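A coat stand and not much else: a year of running a small guest room

Sun 5 March

The house on Cilgate is narrow and tall, and the room she lets is at the top of it. She has been taking guests for a year now, mostly people in town for work, and she agreed to talk to us on condition that we left her name out. "People find me well enough without it," she said. "I'd rather talk about hangers."

Hangers are where most of our conversation went. When she first opened the room she had a wardrobe in it, a big one that came from her aunt's flat in Hesholm. It took up most of a wall and guests hardly used it. "They'd stay two nights and live out of a bag. I'd go in on the third day and there would be one coat in there, or nothing at all, and everything else over the back of a chair."

She sold the wardrobe last November. It took four weeks to find a buyer and then two men and a blanket to get it down the stairs. In its place she put a wooden coat stand, bought second-hand from Aerts, the furniture shop by the station.

I asked whether one stand was really enough for a paying guest.

"For one person, yes. For a couple in winter, it's tight. I tell them that when they book. There's a row of hooks on the landing if they need it, and I've only had one complaint."

The stand has pegs low down as well as further up, and she has opinions about which gets used. Coats go up high, she said, on a hanger if the guest can be bothered. The lower pegs get scarves, umbrellas and carrier bags. She used to take the umbrellas off and put them by the front door. She has stopped doing that after a guest went out in the rain without one and came back cross.

The hangers are plain wood. She began with the thin wire kind from the dry cleaner and threw them out within a month. "They bend, and they leave a point in the shoulder. You hang up a decent jumper and it looks as if it's got horns." She bought a box of wooden ones, 28 of them, and keeps most of the box in a cupboard downstairs. Guests take them sometimes, by accident she thinks, folded up inside a shirt.

The rest of the room is low. The seating is all near the floor, which was a choice made partly by the ceiling, as it slopes over the stairs. She paid 900 for the lot, including delivery, and did the painting herself over a wet week.

"I wanted people to be able to sit down anywhere," she said. "You come in tired, you drop. The orange one is the favourite. Everybody goes to the orange one."

She does worry about the window ledge. It is deep enough to take a bag, and so bags end up on it. At first she kept plants there and moved them every time someone arrived. Two died in the moving. Now the ledge is left clear between stays and guests can put what they like on it, provided they don't lean on the glass.

Between bookings she allows herself 33 minutes for the room. I thought she was joking about the figure, but she has timed it with the oven clock. The throws and the striped blanket are shaken out of the window first, then the floor is swept, then everything is put back where it belongs. The coat stand comes last. She checks every peg, looks on the floor behind it, and puts a fresh hanger on.

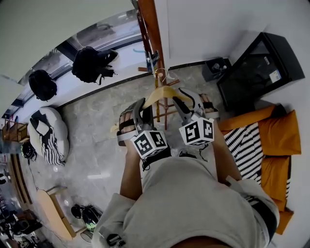
What gets left behind

The lost property box lives under the stairs. Chargers make up most of it, and after that single gloves. She writes to everyone within a day and posts things on if they pay the stamp. A suit jacket stayed with her for the whole summer before its owner got in touch. He had bought another in the meantime and told her to keep the first.

"So I've got a very good jacket that fits no one in this house," she said.

She keeps a notebook for the box, with the date and the thing and whether anyone answered. Hats are never claimed. Books nearly always are, even cheap ones.

Money and what comes next

After costs, the room brought in about 4000 in its first year. That is less than she had hoped, although she closed for most of January to have the boiler seen to. She lists the room through Clundus, a small booking site, and finds the fee fair. She has thought about a second room on the floor below but would lose her own workroom, and she is not ready for that.

In the shorter term she wants a proper mirror near the coat stand. Guests have been going down to the hall to look at themselves before they leave, and the hall light is poor. She has seen one at Aerts that would do, with a wooden frame a bit paler than the stand.

"I'll go back for it when the next booking's paid," she said. "If it's gone, it's gone. They always get another one in."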